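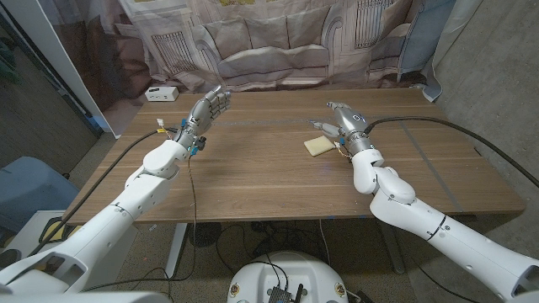
2 min read

Filed under: Meetings & Minutes
Sirkthorpe Workroom Group — posted in March by the group secretary

Meeting opened at 5 p.m. Minutes of the January meeting were accepted with one correction: the Lunari order was for 100 yards of cotton, and the 400 in the draft was the price in dollars.

Table. The wood-grain table stays in its present place until summer. Members asked if the gray tape on the top could come up. Agreed to leave it for now. The sponge is to go back to the sink at closing. The cables on the floor under the table are to be tied up before the open evening.

Power strip. A request for a second strip was put off to the next meeting.

Printed fabric. The space station sheet was discussed at length. Members like the vent panels and the window print. It needs pressing before it is hung — low setting, cloth on top.

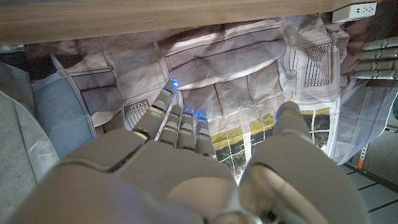 Item 4: space station sheet, window panel and vents.

Ghasemi quoted 100 dollars for a lined version. No decision. Zetora will be asked for a price on the same size.

Storage. Fabric is to be rolled from now on. Tubes to be bought out of the supply budget.

Next meeting in April, same time. Closed at 6:15 p.m.

Last updated: March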